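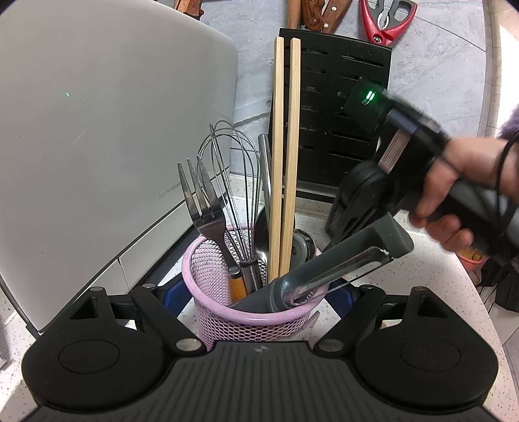 Last revised December 24, 2022. Applies to the Pruvus 629 softener and to homes on the Ornport supply.

## Water hardness

**How hard is the water in Ornport?**

The supply is normally 200 mg/L, expressed as calcium carbonate. Homes on private wells need their own test. Well readings can differ widely between neighboring lots.

**What does "expressed as calcium carbonate" mean?**

Hardness comes mostly from dissolved calcium and magnesium. Laboratories convert both to the amount of calcium carbonate that would have the same effect, so that a single number can be reported. It doesn't mean the water contains that exact compound in that amount.

**My test kit reports grains per gallon. How do I convert?**

Divide the mg/L figure by 17.1. The controller accepts either unit. Check which unit is shown on the display before you enter a value; entering mg/L while the display is set to grains will cause the unit to regenerate far too often.

**Is hard water unsafe to drink?**

No. Hardness is an appliance and cleaning matter. It leaves scale in heaters and kettles, reduces lather, and dries as white marks on glassware, faucets and steel flatware.

**Will a softener stop all spotting?**

It will stop most of the scale. Softened water still contains dissolved solids, and these can leave a light film when drops dry in place. The film wipes off with a damp cloth. Scale generally needs vinegar or another mild acid.

## Salt and regeneration

**What kind of salt should I use?**

Evaporated pellets are preferred. Solar crystals are acceptable. Rock salt carries insoluble material that collects in the bottom of the brine tank and can block the injector. Don't use table salt or deicing products.

**Can I use potassium chloride?**

Yes. Change the salt type setting to K before the next cycle. Potassium chloride regenerates the resin less efficiently, and the controller will increase the dose. Expect higher consumption. Potassium chloride also bridges more readily in tanks exposed to temperature swings, such as those in a garage.

**How full should the brine tank be?**

Keep the salt above the water line and at least 3 inches below the rim. Overfilling interferes with the float assembly.

**What is a salt bridge?**

A hard crust that forms across the tank with a gap beneath it. The salt level looks normal, but the brine is weak and the water turns hard. Push a broom handle down through the salt. If it meets resistance and then drops, a bridge was present. Break up the crust from the top. Do not strike the tank wall.

**How often does the unit regenerate?**

The 629 is metered, so the interval depends on use. It also runs a cycle after a long period of low demand, to keep the resin bed from standing. The default start time is 2 a.m.

**Can I use water during regeneration?**

Yes, but it will be hard. Avoid drawing hot water during the cycle if possible, as the heater will refill with untreated water.

## Installation

**Which lines should bypass the softener?**

Outdoor faucets and irrigation should always bypass it. Many owners also leave the kitchen cold tap on the hard line. This is a matter of preference, except where someone in the household has been told to limit sodium, in which case the hard line should be kept for drinking and cooking.

**Does the drain line need an air gap?**

Yes. The discharge end must be secured above the flood rim of the receiving fixture. Pushing the hose into a standpipe doesn't meet this requirement. Local code takes precedence over anything stated on this page.

**Can the unit discharge to a septic system?**

Check with the permitting office for your lot. Requirements vary, and some older permits exclude it.

**Can I install it myself?**

Stultia sells the 629 with compression fittings and a bypass valve for owner installation. The warranty isn't affected, provided the startup sheet is completed and returned.

## Faults

**The display shows E3.**

The valve motor did not find its home position. Unplug the unit, wait for the display to clear, and plug it back in. If E3 returns, check for a pinched cable under the valve cover.

**There is too much water in the brine tank.**

In order of likelihood:

- blocked injector or injector screen
- kinked or frozen drain line
- float stuck in the raised position
- air leak at the brine line fitting

Clean the injector first. Put the unit in bypass and relieve pressure before opening the housing.

**The water feels slippery.**

This is normal for soft water. If it tastes salty, the rinse isn't completing. Check the drain line flow control for debris.

**There are brown or amber beads in my faucet aerators.**

These are resin beads. The lower distributor has probably failed. Put the unit in bypass and contact service. Flushing the aerators will clear the beads already in the line but won't correct the fault.

## Service and parts

**Who handles service calls?**

Tuncer holds the service contract for Ornport. Have the serial number ready; it is on a label behind the valve cover. Technical questions not covered here go to Yavuz Bozkurt through the Stultia parts desk.

**How long does the resin last?**

It depends mainly on chlorine and iron. A carbon prefilter extends resin life on chlorinated supplies. With iron in the feed, use a resin cleaner each July and again whenever capacity falls off.

**Are parts for the older 2-button controller still available?**

The gear set and power supply are. The circuit board is not, and the current board does not fit the old housing.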